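Workshop notebook, manipulation bench
January, entry written up the evening after the open day
Entered by: Sobia Khokhar
Read and initialed by: Hala Fakhoury

Purpose of this entry

To record how the open day demonstration was run, what was changed between sessions, and what remains to be done before the bench returns to normal use. Settings are given in the form in which they were used. Where an item was not measured, it is so marked.

Before opening

The bench was powered at 7:40 in the morning. The arm completed its homing routine on the second attempt. The first attempt stopped with a joint 4 following error, which cleared on reset and did not return during the day. The log for the failed attempt has been kept under the Holemholm project folder and should be compared with the similar stop recorded before the winter break.

Demonstration speed was set to 400 millimeters per second at the tool, with the contact threshold left at the value used for student sessions. Hala had asked for a lower figure. We tried the lower figure with the full routine and the transfer motion took so long that an audience would reasonably have assumed a fault. We agreed on 400 for the public sessions, with the operator's hand on the stop at all times, and a return to the lower figure for any session in which a visitor was to give commands. This arrangement was written on the whiteboard and followed.

The stop was tested from both positions before the doors opened. The second stop, on the long lead, has a stiff release and requires a quarter turn more than the label indicates. Label to be corrected.

The Jotport server was slow to accept the first connection. Restarting the service was sufficient. The event counter was then reset to zero so that the day's cycles could be read directly.

Morning session

The first group entered at 10:00. The program was the one agreed in advance: a short spoken introduction, one full run of the transfer routine, one run with a deliberate interruption, and questions. The introduction had been planned for five minutes and ran to eleven. Most of the excess was spent on the difference between a motion that has been taught by hand and one that has been planned by the software. Visitors asked about this repeatedly, and it would be better to show the two motions one after the other than to explain them.

The interruption run was the most successful part of the session. The operator pressed lightly against the forearm during the transfer and the arm stopped within the expected distance. We repeated it twice at the request of the group. On the third occasion the arm stopped before contact had been made. The log shows a torque reading just over threshold at joint 2, at the point in the path where the cables are carried furthest. I believe the cable bundle was pulling. It was given more slack at the midday break, and the false stop was not seen again.

Two questions were put that we could not answer well. One concerned the cost of running the bench over a year, for which we had no figure at hand. The other was whether the arm could be used by a person sitting down. The bench height has never been considered from that point of view. Both questions have been passed on to Hala.

Midday

Cables re-dressed as noted. Path replayed at quarter speed with the torque trace open. Peak at joint 2 came down to a comfortable margin below threshold. No other change was made to the hardware.

The planner configuration was changed in one respect. The approach height for the place motion was raised by 66 millimeters, because the lower approach left too little clearance for an object standing upright on the tabletop. The change costs a little time at the end of every cycle. It should be kept for demonstrations and removed for timing work, and I would ask that whoever removes it make an entry here.
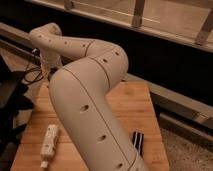 The revised approach was checked by running the place motion ten times without an audience. All ten completed. The planner did, on two of the ten, choose the elbow-high solution for the return in place of the usual one. Both are valid and neither came near a limit, but the elbow-high return sweeps a larger area and looks abrupt to a person standing at the end of the table. I have added a joint preference to discourage it. The weighting is a guess and has not been tuned.

Afternoon session

The second group entered at 1:30. It was larger than the first and included a party from Siu, who had written beforehand to ask whether they might see the teaching mode. Speed was reduced for this part as agreed. Three visitors guided the arm by hand through a short path and then watched it replay what they had recorded. The first path was accepted without difficulty. The second contained a long pause, which the recorder kept in full, so that the arm stood still during playback and the visitor believed it had failed. The trimming option exists but was switched off. It should be on by default in the demonstration profile.

The third path brought the wrist close to its limit and the software declined to replay it. The message given to the operator was a numeric code only. It took some minutes to find the meaning, with the group waiting. A printed list of the common codes is to be kept with the bench. This was requested once before, in an earlier entry, and was not done.

The Siu visitors asked to see how Gorby, our scheduling tool, hands work to the arm. I showed the queue on the screen and ran a short batch. The batch was accepted and executed in order. The display, however, gives the job number in large type and the state of the job in small type, and people standing behind the first row could not follow it. A visitor remarked that the number was of no interest to her and the state was. I consider this a fair criticism and have entered it as a request.

Cycle record

At shutdown the Jotport counter stood at 663 motion events for the day. The controller's own log gave 879 for the same period. The two are not measuring quite the same thing — the controller records hand-guided segments and the homing sequence, and Jotport does not — but I have not yet established that this accounts for the whole of the difference. Until it has been checked, neither figure should be quoted in the report on the open day.

Unplanned stops for the day were as follows.

Homing, before opening: joint 4 following error, cleared on reset.
Morning: false contact stop at joint 2, cable tension suspected.
Afternoon: replay refused, wrist limit. Correct behavior, poor message.
Afternoon: loss of connection to Jotport during questions, arm idle at the time, recovered by itself.

Remarks on the conduct of the day

Two people are the minimum for this program. With one person speaking and one at the stop, there was no one free to look into the refused replay, and the speaker had to turn away from the group in order to do so. For the next occasion I recommend a third person at the screen during the afternoon at least.

The standing line taped on the floor was respected by both groups. It was nevertheless too close on the right-hand side, where visitors leaned forward to see the base joints. It should be moved back by one pace and carried around the corner of the bench.

The handout was read by few visitors during the session, though most took one away. Its account of the safety stop still describes the previous controller. All remaining copies have been withdrawn.

Actions

1. Compare the joint 4 stop with the earlier record. Khokhar.
2. Correct the label on the long-lead stop. Khokhar.
3. Reconcile the Jotport and controller counts. Khokhar, with the raw logs.
4. Enable pause trimming in the demonstration profile. Done at shutdown, not yet tested.
5. Print and attach the list of codes. Fakhoury.
6. Gorby display: enlarge job state. Request entered.
7. Revise the handout before any further printing. Fakhoury.
8. Tune or remove the joint preference for the return motion. Open.

Note added by H. Fakhoury

Read and agreed, with one reservation. I would still prefer the lower speed for the first run of each session, with 400 used only once the group has seen the path. The routine could be shortened to compensate. I have asked for the annual running cost and will enter it here when it is received. On the seated-use question, please take the height of the tabletop and the reach to both stops when the bench is next free, and record them on the following page.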